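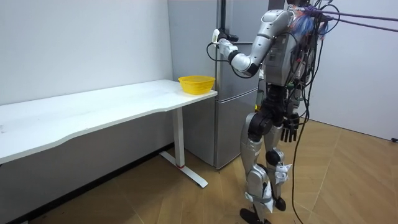 The desk with the yellow basket, and the refrigerator beside it.

Oltcombe Community Garden and Kitchen
Progress report to the Nyarko Fund, second period

We are very glad to be writing to you again, and gladder still that there is so much to tell. When you agreed to support us, we had a half-cleared lot, a borrowed shed and a long list of people who said they might like to help. By the end of October we had given out 618 bags of vegetables, against the 447 we managed in the whole of the first period, and the waiting list for garden plots has grown long enough that we have had to start thinking about the lower field.

The beans were the great success of the summer. We had been told the soil on the Fokness side was too heavy for them, and we nearly put the whole strip down to potatoes, but a load of compost in April made all the difference and we were picking well into September. The squash did less well. We lost most of the first planting to slugs, and the second went in too late to make much size, though it did turn into a very good soup.

The cooking evenings began in May and have settled into a pleasant routine. We start at 6:30, eat at eight, and are usually still washing up at nine. People who came along for a free supper are now bringing their own recipes – we had a peanut stew in August that has been asked for at every session since – and we would like to gather them all into a small booklet by the spring.

On money, we are a little under budget on seeds and tools and over on water. The dry spell in July meant running the hose far more than we had planned, and the bill was $100 higher than we had allowed for. We would like your permission to move that amount across from the tools line.

The one real disappointment is the path from the Bandon Road gate, which is still gravel and still hard going for anyone with a wheelchair or a stroller. The first quote came in well above the $1,000 we had set aside. We have asked for two more and hope to have them in hand by December, and we will write as soon as we know where we stand.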